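Kutico workshop, Room 4
Bench inspection checklist with comments
Date: May 14, 2019
Last full check: April

1. Work board
Surface flat, no lifting at the corners. OK
Corner brackets tight. OK
Tape lines stuck down along their full length. Two short ends near the front were lifting. Pressed down, replace at next check.
Nothing stored on the open half of the board. OK

2. Base plates
Bolts checked by hand and with the key. OK
Cable from the base plate kept away from the board edge. OK
Comment: the cable clip on the left is worn. Spare clips are in the Jurkano box, part 653.

3. Conveyor
Belt runs straight and does not rub. OK
Belt surface clean. Wiped with a dry cloth.
Lower end lines up with the yellow tray. OK
Comment: if the tray is moved for cleaning, put it back against the end of the belt before starting. Small parts end up on the board otherwise.

4. Trays
Green and yellow, no cracks in the rims. OK
Emptied before inspection. OK 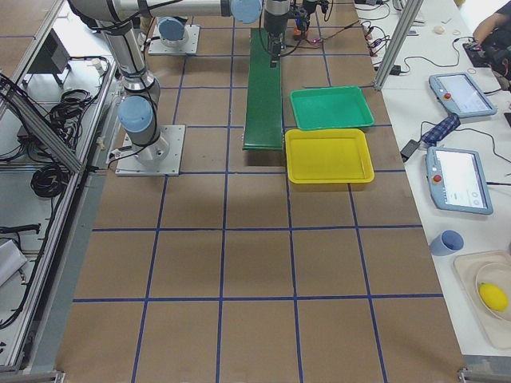 Tănase asked whether the trays should be fixed to the board, as they slide a little when someone leans on the bench. Double-sided pads would hold them and still come off for washing, and the Itinness bench has had them under its trays with no trouble.

Reply to the above: agreed, pads to be ordered. Until then, check tray position at the start of each shift.

5. Side table
Stop button on the pendant can be reached without stretching. OK
Pendants not resting on loose wires. OK
Walkway behind the table clear. NOT OK. A carton was left there, moved during inspection.
Comment: the table collects things. Tools not needed for the current job go back in the drawer.

6. Wiring
Red and black wires free of cuts. OK
No wires across the belt. OK
Running hours on the log sheet: around 3,000. Grease is due, entered in the service book.

Result: bench may be used. Open items are the tape ends, the cable clip and the tray pads. Next check in 5 weeks.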